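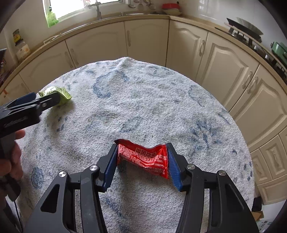 Figure 2. Two snack packets on the towel-covered round table, kitchen setting. The red packet is crumpled, with dense white small print and a row of larger Chinese characters; the green packet is crumpled and folded at one edge.

3.2 Flexible packets on soft coverings

The second group of items consists of thin-walled snack packets of the kind kept in most kitchen cupboards. They differ from the boxes and jars treated in Section 3.1 in that they have no fixed outline. A box can be described by three lengths. A packet has a nominal width and height, printed or measured when flat, and a working shape that depends on how it was last handled and on what it lies against. We therefore recorded two descriptions for each packet: the flat size, taken before the session with the packet smoothed under a ruler, and a short written note of its shape at the moment of interest.

The notes use a fixed vocabulary. "Sag" is a downward bend between two supported points, "twist" is a rotation of one end relative to the other, and "fold" is a line along which the wall doubles back on itself. The red packet in Figure 2 is coded as sag with twist, the middle having dropped and turned while the sides are held. The green packet is coded as fold. Where more than one term applied, the coder listed the most marked first. Coding was done by Zsófia Vincze and repeated after an interval by a second coder working from the same sheet. Differences were mostly between sag and twist on packets held near the middle, and were settled by discussion.

Printed matter was treated separately. On a crumpled wrapper, large characters usually survive as readable groups, while small print is broken up by creases and changes of angle. For the sorting task this matters a good deal, as people asked to put packets away by kind tend to look first for colour and then for the largest line of text. We accordingly scored the largest line only, as readable, partly readable or not readable. Ingredients panels were left out of the score.

The covering of the table was varied between sessions. In the kitchen setting the table was round and was used either bare or with a towel laid over it. The towel in Figure 2 is white terry cloth with an irregular pattern of pale blue and grey-blue, with some darker streaks. Two properties of such a covering are relevant. First, the looped surface resists sliding, so that a packet pushed sideways tends to buckle before it travels. Secondly, the cloth itself moves. Slight ridges and peaks form and may stay in place through later steps, and a packet set down on one of them takes up part of its shape. We did not smooth the towel between trials, in keeping with the general rule that the table should be left as the previous trial left it.

A pattern on the covering also affects how easily the edge of a packet is picked out. Strongly coloured wrappers, such as the red and green ones used here, stand clear of a pale ground. Wrappers in white or light blue do so less well, and in April we withdrew one such item, sold under the name Dekach, after both coders had marked its outline in different places. It was replaced by a Cabrera packet of similar flat size.

In total 246 trials were recorded in the kitchen setting, of which 88 used the towel. Trials in which a packet split were stopped and are not included in either figure. The packet was then replaced with an unopened one of the same kind, smoothed and measured as before. Each packet was used for several trials in succession, and no attempt was made to restore it to its flat state between them. The amount of creasing therefore rises over the life of a packet, and trial order is kept as a variable in the analysis in Section 4.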